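3. Study setting and materials

The work was carried out in the shared dining and activity space at Kernside, a supported housing scheme for older adults. Figure 1 shows one of the white rectangular tables.

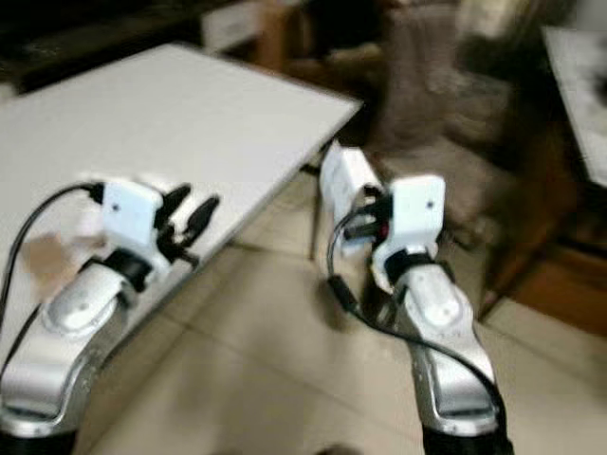
Figure 1. White rectangular table.

3.1 The building and its residents

Kernside was built as a school and converted to housing in two stages. The ground floor holds the shared space, a kitchen and two offices, and the flats are on the upper floors. Residents have their own kitchens but may buy a midday meal downstairs, and most do so at least twice a week. The scheme was chosen for this study after a pilot at a smaller site, Dorov, where the ceiling was low and carpeted floors made it hard to separate the effect of the furniture from that of the room.

Our interest was in how the layout of tables affects the length and quality of conversation at mealtimes. Earlier work on this question has mostly been done in hospitals and care homes, where seating is assigned by staff. At Kernside residents choose their own seats, and the choice is fairly stable from one week to the next. This makes the setting closer to a café than to a ward, although residents know one another far better than café customers do.

3.2 Layouts

Two layouts were compared. In the first, which we call the long layout, tables were pushed end to end to form rows. This was the arrangement in use before the study. In the second, the split layout, each table stood alone with a gap of 1000 mm on every side, enough for a person using a walking frame to pass behind an occupied chair. All tables had a top height of 720 mm in both layouts, and the same chairs were used throughout.

The layouts were alternated every two weeks. Tables were moved in the evening, after the last activity had finished, so that residents did not see the change being made. We had first planned to alternate weekly, but kitchen staff at Dorov told us during the pilot that residents had only just settled into one layout when it was replaced by the other. The longer period was kept for that reason.

3.3 Sound

Background noise is a known barrier to conversation for people with hearing loss, and more than half of the residents who took part wore at least one hearing aid. Sound levels were logged through each meal at two fixed points, one near the serving hatch and one by the windows. The hatch was closed once the main course had been served. It had been left open before the study, and we accept that closing it may have made both layouts quieter than the room would normally be.

Soft wall panels supplied by Clilau were already in place on the long wall. They were left where they were. No other changes were made to the surfaces of the room, and tablecloths, which had been used on some occasions in the past, were not used during the study period.

3.4 Observation and coding

Observers sat at the side of the room and recorded conversation in intervals of one minute, noting for each seat whether the person was speaking, listening or doing neither. No speech was recorded. Where an observer could not tell whether a resident was listening – for example, when the person was eating and looking down – the interval was coded as unclear and left out of the main analysis. A total of 671 seat-meals were observed, of which 138 were excluded because the resident arrived late, left early or changed seats during the meal.

The coding scheme was adapted from one developed at Wattanapong for use in staff canteens. Two changes were needed. The original scheme treats any silence longer than three minutes as the end of a conversation, and in the pilot this rule split many exchanges that observers judged to be continuous. We extended the limit to five minutes. We also added a code for talk between tables, which the original scheme does not include and which turned out to be common in the split layout.

3.5 Consent and comfort

Residents were told about the study at a house meeting and by letter, and each person who took part gave written consent. Those who preferred not to be observed could sit at the tables nearest the garden door, which were left out of all counts. Meals were served in the same way there as elsewhere. A few residents moved between the observed and unobserved tables from one week to the next, and their data were kept only for the meals at which they sat in the observed area.

After the final meal, residents were asked which layout they would like to keep. Their answers are reported in Section 4, together with comments from kitchen staff on serving and clearing – tasks that took longer in the split layout during the first few days of each period.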